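Marum Hardwax Oil for Dining Tables

Clear satin finish for interior wood. Sold by Kendden.

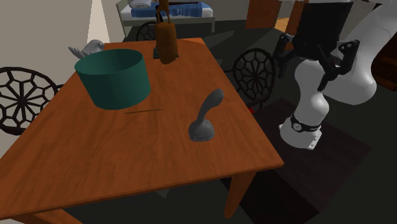
Product details

Marum is a hardwax oil for bare or previously oiled wood. It soaks into the surface and dries to a low satin sheen. It was made with dining tables in mind, so it stands up to daily wiping and ordinary spills, but you can also use it on benches, shelves and window sills. It is not meant for floors or for anything kept outdoors.

The clear version deepens the color of most woods a little. On oak and pine the change is slight. On cherry and other reddish woods it is stronger, and we suggest trying it on the underside of the table first. A white-tinted version is sold separately under the name Marum Pale.

Item number: 379
Finish: satin
Coats: 2
Time between coats: overnight
Cleanup: mineral spirits

Before you start

Varnish, lacquer and polyurethane have to come off completely. Marum will not bond to them and will stay sticky. If the table has been waxed, wipe it down with mineral spirits and let it dry before sanding.

Sand with the grain and finish with 150 grit. Going much finer closes up the wood and you will get a patchy result. Vacuum the dust, then wipe with a dry cloth.

Applying the oil

Stir the can well, right down to the bottom. Do not shake it. Put on a thin coat with a lint-free cloth or a short-nap roller, working along the boards. Wait 15 minutes and wipe off whatever is still sitting on the surface. Leave it overnight with a window open and repeat.

The table can be used lightly the next day. Keep hot dishes, wet glasses and tablecloths off it for 3 weeks while the oil hardens.

Rags with oil on them can catch fire by themselves. Lay them flat outside to dry, or soak them in water and keep them in a closed metal can until you can dispose of them.

Care

Wipe with a damp cloth and a little mild soap. Avoid scouring pads and ammonia cleaners. When the top starts to look dull, usually where people sit, rub a small amount of Marum into that area and buff it off. You do not need to redo the whole table.

Goes well with

Grotex Lint-Free Cloths, pack of 40
Mokoena Sanding Block, cork
Marum Soap for Oiled Wood

Customer review

"Used this on a secondhand table that had gone gray at one end. The sanding took most of the weekend and the oil took no time at all. Smell was gone in a few days. I would buy the smaller can next time as I have more than half left over." Zinhle Modise

Shipping and returns

Ground shipping only. Unopened cans can be returned in August and all other months under our standard policy, but we cannot take back opened cans.

Page updated September 18, 2024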